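3. Site Visit: Mikent Open Day

Our group attended the September open day at the Mikent lab in Nusancombe to observe a two-handed robot at a tabletop station. The visit supports Section 4, where we compare hand designs for the Stolton gripper project.

The demonstration used a white table, a plate and one soft-looking object. The operator ran the task at reduced speed, which made finger placement easy to record.
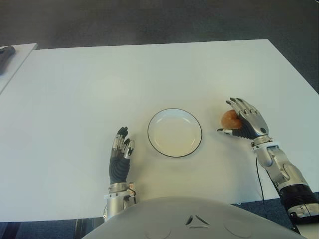 Figure 2. Orange object held in the right hand, beside the plate.

We noted that the four fingers close over the top of the object while the thumb supports it from below. Both palms have a black ribbed covering; the fingertips are metal. Staff told us that grip force is limited in software, with 3 presets. We were not given the force values, so they are left out of Table 2.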